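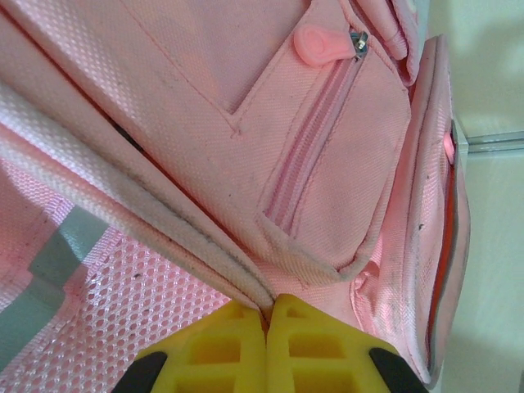

Re: [helenton-swap] Pink backpack, cleaning + zipper question

From: Bohumila Vávra
To: helenton-swap list
Date: 2019-07-19

Quick one before I run out the door, sorry for typos.

Lucian Pîrvu wrote:
> Hi all, sorting the school bags for the Helenton swap table and the pink
> backpack is the one I can't decide on. Shiny woven fabric, little diamond
> pattern. Dark specks and smudges on it, lint too, worst along the seams.
> Is it worth cleaning or does it go in the rag box? Also does anybody know
> if the zipper on the front pocket can be swapped if it gives up. The pull
> is pink rubber with a swirl on it, my niece would riot if that went missing.
> Shelf space is tight, I have 119 bags in here already and Dušan says
> 156 is the limit.
> Lucian

Keep it!! Do not rag box it. The specks are mostly in the places everyone's bags get grubby, seams and edges. I've had worse from the March batch and they all went to kids.

What I do with that kind of shiny weave:

Lint first, dry. Tape wrapped round your hand, sticky side out. Press and lift, don't drag, the weave snags. Go along the piping on the pocket too, fluff hides right up against it.

Then a bowl of lukewarm water, small squirt of dish soap, old soft toothbrush. Follow the seams. Wipe with a clean damp cloth after each bit or you just move the gray around. No bleach. No bleach. Jozefína did bleach on a pink one and it came out sort of peach.

Do the spot where the strap joins the body last, it's padded and holds water for ages. Hang it upside down with all zippers open, out of the sun. Not the dryer, please.

Zipper. The slider is metal so you might not need a whole new zipper even if it starts acting up. If the teeth gap behind it, usually the slider has spread a bit, squeeze the sides gently with pliers, a tiny bit each side, try it, squeeze again. Run a plain candle along the teeth if it's stiff. If the slider is really finished you can get a new one and move the rubber pull over, depends how the pull is fixed on. Miloslav has a tin of odd sliders from when he did the tents, ask him, he never reads the list so call.

Whole new zipper in a curved pocket like that I would not do, it's a pain with the piping and you'd be there all evenng.

About the shelf, I can take some of the plain black ones to my place until the swap. Just not the ones with wheels. Leave them by the side door at Havlíček and I'll get them tonight.

Oh and check the pockets before you wash anything. I found half a sandwich last time.

Bohumila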